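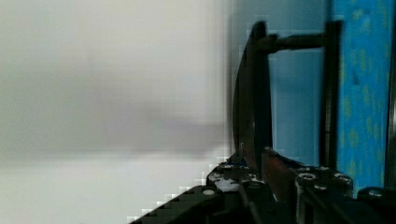

A dark curve against a pale blue wall.

Let the Walls Be Blue Again

My mother painted her kitchen blue in December, the year I turned nine, and she did it without asking a single person what it would do to the value of the house. I have been thinking about that kitchen a good deal lately, because we are house hunting, my husband and I, and every place we walk into is white. White walls, white trim, white doors, and a gray floor if somebody was feeling bold.

I have nothing against white. It is fine in a hospital and lovely on a fence. But we looked at a sweet old place over in Harju last month, built by people who clearly loved a window seat, and every inch of it had been painted the color of printer paper. The agent told us it was "ready for anyone." Well, I suppose it was, and I stood there in my coat feeling like a guest at a bank.

Somewhere along the way we started decorating for the next owner. We live in our homes for years on end, raise children in them, burn the rice in them, and the whole time we are keeping things nice for a stranger who will probably repaint anyway! A gallon of Silix costs me 80 dollars at the good paint store, tint included, and 2 gallons will do a bedroom with enough left over for the closet. I have spent more than that on a lamp I don't even like.

The Jellov color book, which I keep by my chair the way other people keep a mystery novel, has 341 shades in it. I counted the whites one rainy evening and quit early, out of crossness. The blues are at the back – soft ones, dusty ones, one that is so nearly my mother's kitchen that I had to close the book and go call my sister.

So if we do get the Harju house, the front room is going blue before the boxes are unpacked. My husband would like it noted that he voted for green. He can have the hallway.

7 Apr 2024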